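3.2 Aufgabe und Aufzeichnung der Demonstrationen

Die Demonstrationen zur Telleraufgabe wurden vollständig durch Fernsteuerung gewonnen. Die bedienende Person sitzt dabei seitlich vom Tisch und führt zwei leichte Führungsarme, deren Gelenkwinkel direkt auf die beiden Arbeitsarme übertragen werden. Eine Kraftrückmeldung ist nicht vorhanden. Kontakt mit Tablett, Teller oder Tisch muss also allein mit dem Auge erkannt werden, was sich in den ersten Stunden der Einarbeitung deutlich bemerkbar macht. Ein älterer Aufbau, bei dem die Arme selbst von Hand geführt wurden, kam nur für die Vorversuche in Abschnitt 3.1 zum Einsatz. Beim Führen von Hand verdeckten die Hände der Person zu häufig die Objekte, und die beiden Arme ließen sich kaum gleichzeitig bewegen.

Gegenstand der Aufgabe ist das Umsetzen von verschmutztem Geschirr auf einer Holzplatte. Zu Beginn einer Episode liegen mehrere runde Teller auf oder neben einem flachen Tablett. Ein Teller soll am Rand gefasst, angehoben und an einer vorgegebenen Stelle abgelegt werden, ohne dass sich die übrigen Teile wesentlich verschieben. Welcher Arm greift, ist nicht festgelegt. Wir haben diese Wahl bewusst den Bedienenden überlassen und in den Protokollen nur vermerkt, welcher Arm den ersten Kontakt hergestellt hat.

Rückstände und Feuchtigkeit gehören zur Aufgabe. In den Vorversuchen mit sauberen, trockenen Tellern lernte das Modell, den Tellerrand an einer durchgehenden hellen Kante zu erkennen, und griff daneben, sobald diese Kante durch Flecken unterbrochen war. Für die Hauptaufzeichnung wurden die Teller daher vor jedem Block neu mit Speiseresten versehen und mit Wasser besprüht. Auch die Farbe der Teller und ihre Lage zum Tablett wurden zwischen den Blöcken gewechselt. Abbildung 4 gibt zwei Ansichten aus der Aufzeichnung wieder.
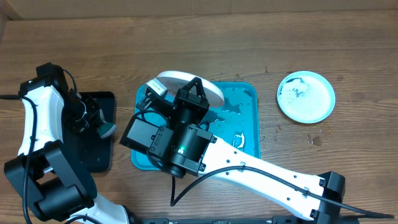
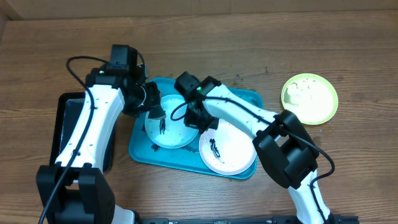 Abbildung 4: Zwei Ansichten der Telleraufgabe mit beiden Arbeitsarmen am türkisfarbenen Tablett. Erste Ansicht: weißer Teller im Greifer des rechten Arms, hellblauer Teller auf dem Holz. Zweite Ansicht: zwei weiße, einander teilweise überlappende Teller auf dem Tablett, hellgrüner Teller rechts daneben.

Die beiden Ansichten stehen für zwei Schwierigkeiten, die im Datensatz getrennt gekennzeichnet sind. Die erste betrifft den gehaltenen Teller. Steht er, wie in der ersten Ansicht, fast hochkant im Greifer, so ist von der Kopfkamera aus nur ein Teil seiner Fläche sichtbar, und die Finger verdecken einen weiteren Teil. Die Neigung des Tellers lässt sich in solchen Bildern nur ungenau bestimmen. Die Handgelenkkamera hilft hier wenig, wenn der Teller selbst den Großteil ihres Sichtfelds einnimmt. Die Bedienenden lösten das Problem meist durch eine kurze Drehung des Handgelenks vor dem Ablegen. Diese Drehung ist für die Aufgabe streng genommen überflüssig, wurde aber in den Daten belassen.

Die zweite Schwierigkeit entsteht bei überlappenden Tellern. Der Rand des unteren Tellers ist nur auf einem Teil des Umfangs zugänglich, und die Greifpunkte für beide Arme rücken nahe zusammen. In der zweiten Ansicht befindet sich der Greifer des linken Arms über dem oberen linken Teller, der des rechten über der Tablettmitte zwischen den Tellern. Aus dieser Stellung heraus kann einer der Arme den Weg des anderen versperren. Wir haben keine feste Reihenfolge vorgeschrieben, die Bedienenden aber gebeten, einen Arm stillzuhalten, solange der andere im Bereich des Tabletts einen Griff schließt.

Insgesamt wurden 418 Episoden aufgezeichnet. Davon entfallen 244 auf Anordnungen mit überlappenden Tellern, die übrigen auf Anordnungen mit frei liegenden Tellern. Weitere 70 Versuche wurden verworfen. Häufigster Grund war ein Abrutschen des Tellers, das erst nach mehrmaligem Nachfassen korrigiert werden konnte; daneben traten Aussetzer in der Übertragung der Gelenkwinkel auf. Episoden mit einem einzigen Fehlgriff und anschließender Korrektur sind im Datensatz enthalten, weil das Modell solche Korrekturen nach unserer Erfahrung sonst nicht zeigt.

Die Aufzeichnung verteilte sich auf sechs Personen. Vier von ihnen hatten zuvor keine Erfahrung mit der Fernsteuerung. Die Einweisung übernahm Aoife Ní Bhriain, die auch den Leitfaden für die Greifpunkte verfasst hat (Anhang B). Enda Keogh prüfte alle Episoden nachträglich und setzte die Marken für Annäherung, Griffschluss, Anheben und Ablegen. Wo der Griffschluss in keinem der Kamerabilder zu erkennen war, wurde die Marke aus dem Verlauf des Motorstroms im Greifer bestimmt.

Zum Aufzeichnen diente die Software Irnotby, die Bilder und Gelenkwinkel mit gemeinsamen Zeitstempeln ablegt. Zwischen zwei Episoden wurden die Führungsarme in eine Ruhestellung gebracht und die Gegenstände von Hand neu angeordnet. Die Aufzeichnung begann erst nach Freigabe durch die bedienende Person, so dass Hände im Arbeitsbereich in den Trainingsdaten nicht vorkommen. Wasser auf der Tischplatte wurde zwischen den Episoden eines Blocks nicht entfernt. Tropfen und dunklere Stellen im Holz nehmen deshalb im Verlauf eines Blocks zu, und für die Auswertung in Abschnitt 5 wurden Trainings- und Testdaten stets nach ganzen Blöcken getrennt.

Ein Vergleich zwischen den Personen zeigt vor allem Unterschiede in der Annäherung. Erfahrene Bedienende senkten den Greifer schräg zum Tellerrand ab, während die neu eingewiesenen zunächst senkrecht von oben kamen und den Greifer erst kurz über dem Tablett drehten. Beide Vorgehensweisen führen zum Ziel. Im gemeinsamen Training ergab sich daraus jedoch eine Mehrdeutigkeit, die ein einfaches Regressionsmodell zu einer mittleren und oft unbrauchbaren Greiferstellung verleitet. Wie sich das gewählte Modell in diesem Punkt verhält, wird in Abschnitt 4.2 behandelt.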